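Home | Science | History | How Stuff Gets To You | Ask Us | Grown-ups

March 28, 2021
By the How Stuff Gets To You desk

WHERE DOES ELECTRICITY COME FROM?

Ask a grown-up where electricity comes from and they will usually say "the wall". It is a perfectly good answer if you are in a hurry. The wall, though, has never made anything in its life. It is a wall.

To find the real answer you have to follow the wires backwards, out of your bedroom, down the street and a long way past the place where you would normally start asking if there are any snacks.

First, what is it?

Everything you can touch is made of atoms, and atoms have even smaller bits in them called electrons. In some materials, such as copper, a lot of the electrons are free to drift from one atom to the next. Give them all a push and you have an electric current. Materials that let this happen are called conductors. Materials that don't, such as rubber and most plastics, are called insulators. A wire is simply a conductor wearing an insulator as a coat.

The push has a name too. It is called voltage, and it is measured in volts. A small torch battery gives one and a half volts, which is a polite nudge. The mains supply in a British house is 230 volts, which is not polite at all and can kill you. More on that later, in the bossy section.

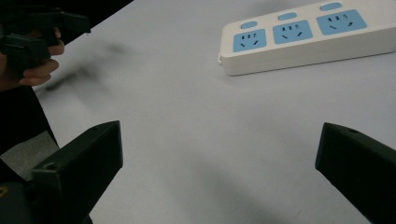

Why does a plug need more than one pin?

Electricity has to travel in a loop, so it needs one way into your lamp or toaster and another way back out. Many plugs have a third pin as well, called the earth. If something goes wrong inside a metal toaster, the earth wire gives the current a safe path to the ground that doesn't go through you.

That loop is called a circuit. Break it anywhere, even by the width of a hair, and everything in it stops. This is all a light switch does. Click it one way and the loop is joined. Click it the other way and there is a gap. People were terribly pleased with this idea when it was new, and it has hardly been improved.

Back down the wire

Let us follow the loop to the town of Damgate, which has a power station, a river and a very disappointing crazy golf course.

Most power stations work in more or less the same way. Something spins a big wheel with blades, called a turbine. The turbine spins a generator, which is a lot of magnets and a lot of copper wire. When a magnet moves past a wire, the electrons in the wire get a push. Do that with a giant magnet, many times a second, and you can boil a whole town's kettles.

What changes from place to place is the thing that does the spinning. At Damgate it is water. The river Tan is held back behind a dam, and when the gates are opened it rushes down a pipe and hits the blades. Up the hill at Droststead they have 15 wind turbines, which do the job with weather. Other stations burn gas to boil water and use the steam. Nuclear power stations boil water as well. It is slightly comic that one of the cleverest machines people have ever built is, in the middle, a kettle.

Solar panels are the odd ones out. Nothing spins. Sunlight lands on the panel and knocks electrons loose, and off they go.

The long walk home

Electricity leaves Damgate at a tremendously high voltage, because less of it is wasted as heat on the way. It travels along thick cables hung between pylons. Nearer the town, the cables reach a humming fenced-off place called a substation. In there are transformers, which do not turn into lorries. They turn high voltage into lower voltage, in several steps, until it is fit to come indoors.

All this is quick. The push travels along the wires at close to the speed of light. The electrons themselves only shuffle to and fro, and hardly get anywhere. Think of a long queue of people on a bus. If somebody at the back shoves, the person at the front knows about it straight away, even though everyone is still standing in the same place and complaining.

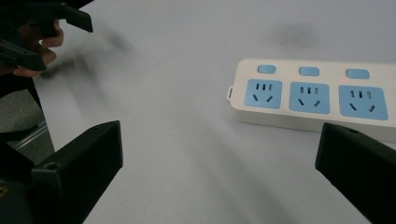 A power strip and its light blue switches.

The bossy section

You knew this was coming.

Never poke anything into a socket. Keep water away from plugs. Don't plug one extension lead into another, however short the first one turned out to be. Stay out of substations, even if your football has gone in. The football lives there now.

If a wire is frayed or a plug feels hot, leave it alone and fetch an adult, preferably one who won't say "ooh" and touch it.

Words to show off with

Conductor: a material that lets current through.
Insulator: a material that mostly doesn't.
Circuit: the loop.
Turbine: the wheel with blades that gets spun.
Transformer: changes the voltage. See above about lorries.

Next time: where does the bathwater go? We have been asked this 41 times and can put it off no longer.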